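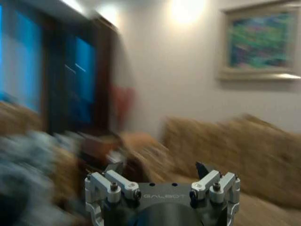 About Miviten

Miviten is a small company that designs and makes toys for children from birth to school age. We started with one wooden pull-along duck and a rented room above a bakery. Today our catalog has 29 toys, and every one of them is still drawn, tested and checked by people who know each other by first name.

How we started

The company was founded by Remzi Sarıgül, who was a furniture maker for many years before he made a toy. When his daughter was learning to walk, he wanted to give her something to pull behind her that did not fall over at every carpet edge. He made a duck with wide wheels and a low body. The neighbors asked for the same duck, then the kindergarten asked, and after one winter he had orders for 100 of them and no place to paint them.

Jawad Lashari joined him in April of the next year. Jawad comes from the textile business, and it is thanks to him that we also make soft toys, cloth books and the crinkle blankets which are now our best-selling line. The two of them still share one office and one desk, and they still do not agree about the color yellow.

What we make

Our toys are divided into three families.

Gu is for babies in the first year. It has rattles, cloth books and grasping rings, everything in sizes that small hands can hold. The name is from the first sound that Remzi's daughter made at the dinner table, or so he says. Her mother remembers a different sound.

Zandus is for toddlers. Here you find the duck (now in its sixth version), the stacking houses, the shape boxes and the push carts. These toys are heavier than many others in the shops. We make them so on purpose, because a child who is pulling himself up to stand needs something that stays in its place.

Jurkach is the newest family and it is for children from three years. It contains building sets and pretend-play sets, with a market stall, a post office and a small train station. All the pieces of one set fit to the pieces of the others, so the train can stop at the market and the letters can travel by train.

How we work

A new toy takes us up to 24 months from the first sketch to the shop. Many people tell us this is too slow. The first part is the drawing and the paper model. After this we make samples and lend them to families in our town, who keep them for several weeks and then return them with their comments, and sometimes with tooth marks. We look at both very carefully.

Not every idea survives. We had a musical snail which we all loved very much, but the parents did not love it at six in the morning. The snail is now on a shelf in our meeting room.

Our paints are water-based, and each toy is tested by an independent laboratory before it is sold. The recommended age is printed on the front of the box in large numbers. Please follow it also when your child is very clever for his or her age, because it has to do with the size of the parts.

Spare parts and repairs

We keep spare parts for every toy in the present catalog and for most of the older ones. Wheels, cords and pegs can be ordered by e-mail, and for the first 2 parts in one order we do not charge postage. If you are not sure which version of the duck you have, look under the body, where the version number is pressed into the wood between the wheels.

Visit us

Our workshop shop is open on weekday mornings. There is a play corner with toys from all three families, and the children are welcome to stay as long as they like while the adults drink coffee. Schools and kindergartens can arrange a visit to the workshop, for groups of no more than 24 children. Please write to us some weeks before, and tell us the age of the group.

Page last updated: 2023-10-31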